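Looking after the hand grippers at Drornosthorpe

The two hand-held grippers in the Drornosthorpe workshop now have a proper upkeep routine. Until October they were wiped down when somebody remembered and repaired when they stopped closing straight. The bench team has written the checks on one sheet, and a copy hangs by the Halness table.

Most of the work is in the finger pads. The fabric gives the fingers their grip on smooth plastic, and it starts to go at the edges long before it wears through in the middle. A little fraying does no harm. Loose threads should be trimmed with the small scissors and never pulled, as pulling takes the glue line with it. Change a pad when bare plastic shows anywhere on the inner face, or when the fabric has creased enough to stop the two fingers meeting flat. Change both pads together, even if one looks fine. A new pad against an old one closes off centre and the recordings from that session are not much use to us. 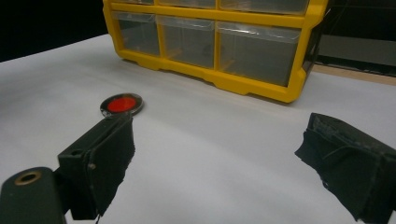

After a pad change the gripper goes through the small parts check before it is booked out again. The operator picks up a flat disc from the white surface, sets it down, then opens and closes one of the drawers in the yellow organiser by its front lip. Do this slowly. If the disc slides out of the grip, the pads are not seated. If the drawer comes out crooked, look at the finger screws first — they work loose more often than anything else on the tool, and a quarter turn is normally enough. Do not use thread lock on them. We did that on the Clundow unit and had to drill one out.

The white surface needs care as well. Wipe it with a dry cloth at the start of each session and again if there are marks. Damp cloths leave a ripple that shows up under the lights. Tape goes on the underside only.

Since October we have logged 247 sessions and changed 43 pads. The first pads came from a thin felt and rarely lasted a fortnight. The present ones are cut from the heavier cloth Lehtinen supplied with the second gripper, and there is enough on the roll to see us through the spring. The cutting template is in the top tray with the spare screws. Please put it back there.

Two small requests. Write the session number beside each pad change, as a date alone does not tell us how much use the pad has had. And if a finger is knocked or dropped, say so on the sheet even if it seems all right. Session 241 had to be repeated because of a finger that had been bent slightly and put back on the shelf.

Sheet last revised 2023-03-10. Older copies can go in the recycling.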